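**Okero Equipment Loans: Item 456, Tabletop Clear-Out Set**

The Tabletop Clear-Out Set is lent to schools, day centres and training rooms for practice in sorting and discarding small household goods. It consists of a white-topped table with three upright printed walls, a round waste bin with liners, a carrying case and a mixed lot of small articles. The set may be borrowed for up to 6 weeks. Applications should be sent to Dinesh Shenoy at the loans desk.

**Table and walls**

The working surface is 86 cm from the floor and cannot be adjusted. The walls stand at the back and on both sides, with the side walls angled inwards. Aluminium posts mark the two corners where the walls meet. The flower and moth pattern, known in our stock list as Koveo, is supplied on all three walls and is the only pattern held at present. Borrowers who require a plain background should mention this when applying, as plain covers are kept in a separate store and take longer to prepare.

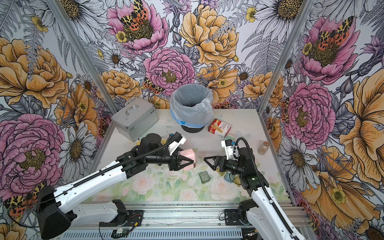
*Koveo walls with pink peonies, orange roses and tiger moths; bin at the back centre, carrying case to its left.*

The printed walls may be wiped with a soft, slightly damp cloth. Adhesive tape and pins must not be used on them. Replacement walls are charged to the borrower at the current rate.

**Waste bin and liners**

The bin is round and open at the top. It should be placed towards the back of the table, where it can be reached from either side, and fitted with a liner before work begins. The edge of the liner is folded outwards over the rim. One roll of 100 liners is included with each loan, and unused liners should be returned on the roll.

The bin is intended for dry articles only. Food, liquids and broken glass must be disposed of elsewhere.

**Small articles**

The mixed lot includes bottles, small boxes, translucent blocks and other household pieces. Contents differ slightly between sets - a packing list is placed inside the lid of each case. The articles may be laid out in any order. For a first session, Agnese Ķēniņš of our training section recommends keeping larger pieces near the middle of the table and blocks towards the front.

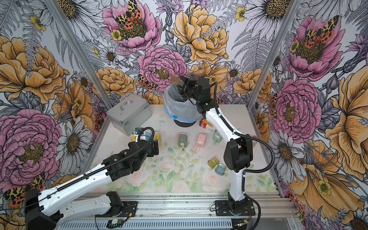 *A translucent peach-tan block above the lined bin, with bottles and two further blocks on the table.*

Articles placed in the bin during a session remain part of the loan and must be taken out before the liner is thrown away. Light marks and scuffs from ordinary use are accepted. Missing pieces should be noted on the packing list.
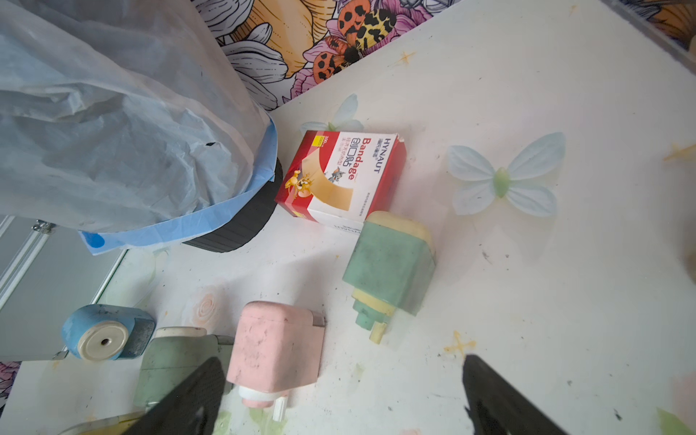 *Bandage box and plug-in devices beside the bin, on the printed part of the tabletop.*

**Collection and return**

Sets are issued from the Kulkarni building between 9 am and 4 pm. Two persons are needed to carry the table. The case travels separately and should be kept latched during transport.

No new bookings are taken in February, when all stock is checked. Questions about damage or late return should be addressed to Ajith Poduval.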